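Desk Bins, Trays and Other Things That Promise a Clear Table

Every few months somebody decides the cure for a messy work table is another container. I have bought most of them. Drawer dividers, a rotating pen tower, a set of stacking boxes from Munder that stopped stacking as soon as one lid warped. The table was no clearer afterward, and I had more things to dust.

So take the following tips with the usual caution. They are the ones that survived a full year of use on a big shared table where people write, sort mail, wrap things and eat lunch when they shouldn't.

Buy the small bin before the organizer

Most of what sits on a table is trash that hasn't made the trip to the kitchen. Receipts, pencil shavings, the strip off an envelope. A little bin on the table itself deals with that, and it costs less than any organizer. The makers will tell you it needs a sensor lid. It doesn't. I tried the Fluto one with the sensor and it opened every time I reached for my coffee. A plain flip lid is fine, and if you leave it open while you work you will use it more.

Size matters more than looks. Anything too big becomes a second kitchen bin and starts to smell. Anything too small fills up by noon and gets ignored. Empty it at the end of the day, full or not, and never put food in it. A banana peel under a closed lid over a weekend will teach you that quickly enough.

Liners are mostly a waste. The packs sold for desk bins come in sizes that fit nothing I own. A produce bag from the grocery store does the job, or go without and rinse the bin when it needs it.

One tray, and keep it nearly empty

I don't believe in catch-all trays. They catch all, and then you have a pile with a rim around it. What does work is a shallow basket with holes in the bottom, used only for things that have to leave the table today - the letter to mail, the scissors that belong in another room. When you get up, the basket goes with you. If something is still in it after 5 days, it wasn't urgent and you should put it away properly or throw it out.

Perforated plastic beats wicker here. Wicker sheds and grabs at paper corners, and crumbs get into the weave and stay. Plastic can go under the tap. Peel off the price sticker the day you buy it. Cooking oil and a fingernail will shift an old one, whatever the special removers claim.
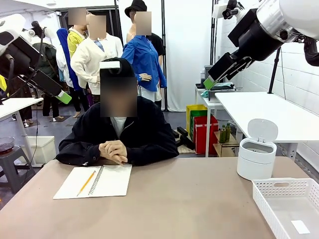 Do you need a desk pad as well?

Only if the tabletop marks easily or you press hard when you write. On a tough surface a pad just hides crumbs and gives the coffee rings somewhere softer to live.

An open notebook and a pencil cover most of what I need within reach. Spiral binding earns its place because the book lies flat without being held down, though the wire will snag on sweater cuffs and leave fine scratches if you drag it. Lift it. A wooden pencil is worth keeping for the simple reason that it never dries out. Pens in a cup do, and the cup ends up holding 30 of them with maybe two that write. Test the lot once a year (I do mine in September) and be ruthless.

Wiping down, without the miracle spray

The Rebelo table spray gets praised a lot. I used a full bottle and then went back to a damp cloth with a drop of dish soap, and could not tell the difference except in my wallet. Clear everything off first. Wiping around things is how you get those gray outlines on a pale top. Dry it afterward, particularly before you lay any paper down.

For pencil smudges, try a clean white eraser before you try anything wet. Go easy with melamine sponges. They are a fine abrasive, and on a shiny top they leave a dull patch that stays for good.

What I would skip

Cable boxes, if you only have one cable. Label makers. Any product with "system" in its name, including the Sarker modular one, which has 8 parts and still no good place for a stapler.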